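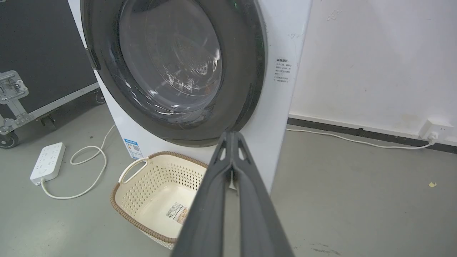 Chathurika Talukder wants to know why I keep fussing over a laundry corner when the whole point of laundry is to get it over with, and she has a point, but I'd like getting it over with to happen somewhere pleasant!

Search this site Search Go

The Laundry Corner, Start to Finish
Posted in July by Theano Raptis

So many of you wrote in after the Grardale kitchen post that I figured the laundry deserved a page of its own. We've been in the Grustgate apartment for 8 months now and this is the spot that changed the most (mostly because I kept changing my mind). Captions are short, I promise. Well, short for me.

The washer. White front-loader, dark ring around the door, and a glass window I can stare through for far too long. I love a steel drum with all those little holes in it. The blue and white energy label is still on the front, down low on the left, and so is the little sticker in Chinese to the right of the door. Flor Inga says peel them, warm the glue with a hair dryer first, then a dab of cooking oil. I say they're staying, at least until I'm bored some rainy afternoon.

The basket. Cream plastic, and it lives right in front of the machine so things go straight from the door into it. I had a tall fabric hamper before this and hated it, it sagged and I could never find the second sock. Plastic gets a quick rinse in the shower and that's the end of it.

A few things people asked: I run most loads at 700 spin, towels higher. Door stays open a crack between washes, and I wipe the rubber seal with an old T-shirt when I remember (about half as often as I should). The scuffs on the white part come off with baking soda paste if you're patient, and I'm not very patient, so a few have stayed.

Next up is the shelf. I've got my eye on a narrow one from Karras, but Deepak Kushwaha thinks he can build it for under 50 dollars and I've told him he has two weekends.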